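Table Linens / Everyday Cloths / Cotton and Linen

Bunell Everyday Table Cloth

We've wanted a cloth like the Bunell in the shop for years, and we're so glad it's finally made it onto the shelf. It's a heavy cotton and linen blend, woven by Ahonen on the wide looms at the back of their mill, and it is meant to live on your table all week long. Breakfast, homework, bread dough, bills, a long dinner with too many elbows – it takes all of that and goes in the wash.

The design is by Urho Riihimäki, who also drew our Fusus napkins. He started with the weight. A thin cloth slides when you reach for something, and a stiff one stands off the corners of the table like a lampshade, so he went back and forth with the mill until he had something that drops straight down and stays there. If you have the napkins already you'll know his hems: folded twice, mitered at the corners, and stitched with a thread slightly thicker than you'd expect. The Bunell has the same hem, only wider.

It comes off the loom at 54 inches wide, so there is no seam down the middle. You can pick your length when you order. For a longer drop at the ends, go up one size from the one you would normally buy. We like a drop that comes to about halfway between the tabletop and the chair seat, which looks generous and still keeps the cloth out of your lap. 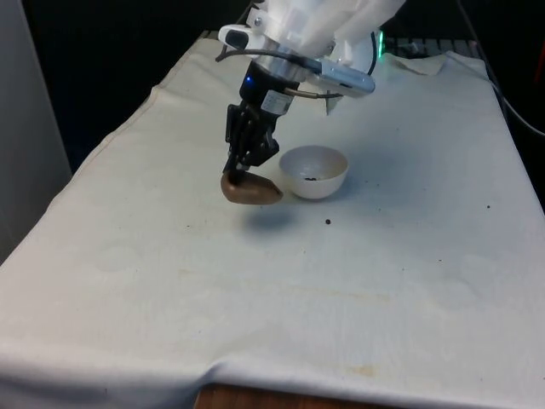

Choosing a color is the fun part, and people get very attached to their answers! Moss hides the most and looks wonderful under candles. Slate is the one for households with a lot of ink and pencil going on. Rust is warmer than it looks on a screen, so please ask for a swatch before you decide. But if you want a cloth that lets everything else stand out, go pale. A small white bowl on an off-white cloth makes a quiet pair, and anything brown you put next to it, a bread roll or an egg or a pear, suddenly looks like you thought about it. Our pale shade is called Oat. It has a little warmth to it, and it sits better with everyday white dishes than a bright bleached white does. It's the shade Donal Sheehan, our buyer, has at home, and he has the messiest table of any of us.

The weave is plain, with a small slub here and there from the linen. These thicker threads are part of the yarn and they soften along with the rest of the cloth. New, the Bunell feels crisp and a bit dry in the hand. After the first few washes it loosens up and starts to fall in bigger folds, and by the end of a summer of steady use it has the kind of softness that makes you want to run your palm across it while you're waiting for the kettle.

Now for spills, which is what most of you write in to ask about. The Bunell isn't coated. We tried a coated sample in the early rounds and it felt like a shower curtain, so we let that idea go and worked on a tighter weave. Liquids will go through in the end, but you get a little time to grab a towel. Dry messes are much easier. Crumbs, flour, tea leaves and coffee grounds mostly sit on top, and you can lift the whole cloth by the corners and shake it out of the back door. 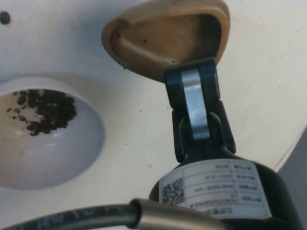
If something has been pressed in, let it dry completely and brush it with a soft, dry brush along the direction of the thread. Rubbing with a wet cloth at that stage only drives it deeper, and on Oat you'll see a shadow. For red wine, berries and tomato, rinse from the back with cold water as soon as you can and wash the same day. Butter and salad oil come out with a drop of plain dish soap worked in with your fingertips and left for a while before washing.

Washing and drying

Machine wash warm with similar colors. Skip the bleach, even on Oat, and skip fabric softener too, which coats the threads and makes the cloth slower to soak up a splash. Give it a good snap when it comes out of the machine, then line dry or tumble on low. Take it out while it's slightly damp if you plan to iron. If you don't plan to iron (we mostly don't), smooth it onto the table damp and let it dry in place. The weight of the fabric pulls nearly all the creases out.

Expect a little shrinkage in length the first time. The sizes we list are the sizes after washing, so a new cloth will arrive slightly long.

Table pad

The Dralter table pad goes underneath the Bunell and we really do recommend it on polished wood. It's a brushed cotton felt with a gripping underside, and it cuts easily with household scissors, so you can trim it to a round or oval top. It softens the clatter of plates as well. The pad protects against bumps and scratches, but please keep using a trivet for hot pans.

What comes with it

Every Bunell arrives folded in a drawstring bag made from mill offcuts, with 2 spare lengths of matching thread wound on a card. Table clips are sold separately and are worth having if you eat outdoors – the hem is thick, so choose the wide ones.

Details

Fabric: cotton and linen blend, plain weave, uncoated
Width: 54 inches
Colors: Oat, Moss, Slate, Rust
Hem: double fold with mitered corners
Care: machine wash warm, line dry or tumble low
Woven by: Ahonen
Design: Urho Riihimäki

The first batch is just over 500 cloths across all the colors, and the next one comes off the looms in August. If your size is sold out, leave your email address on the order form and we'll write when it's back. Swatches are free, and you can ask for as many colors as you like.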